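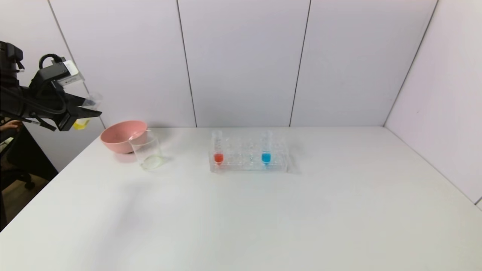

Figura 3. Mesa de trabajo con la gradilla transparente, los dos tubos de ensayo con líquido rojo y azul, el vaso de precipitados y el cuenco rosa.

3.2. El material y su disposición sobre la mesa

Cuando Eirlys Bevan y Huw Penry empezaron a preparar las sesiones de Lemby, allá por febrero, la pregunta que más nos ocupó fue bastante doméstica: cuánto espacio conviene dejar libre en una mesa donde se manejan líquidos de color. Veníamos de las mesas abarrotadas del estudio Llewellyn, a las que guardamos cariño, y queríamos probar algo más despejado. En la Figura 3 puede apreciarse el resultado, con buena parte de la superficie blanca sin ocupar y los tubos separados por huecos vacíos de la gradilla.

Los colores merecen también unas líneas. El rojo y el azul intenso se distinguen muy bien a través de las paredes de los tubos, y el amarillo, en el vasito de plástico, se reconoce aun cuando queda apenas un poco cerca del fondo - algo que agradecimos mucho al revisar las anotaciones. El cuenco, de borde ancho y redondeado, aporta una mancha rosa que ayuda a orientarse junto al vidrio transparente del vaso.

De las 1.569 anotaciones reunidas con la plantilla Zodeneo, 89 mencionan confusiones entre recipientes transparentes, y 15 de ellas se refieren en concreto al vaso de precipitados. Las tratamos con más calma en el apartado siguiente, junto con las observaciones sobre la altura de los bordes.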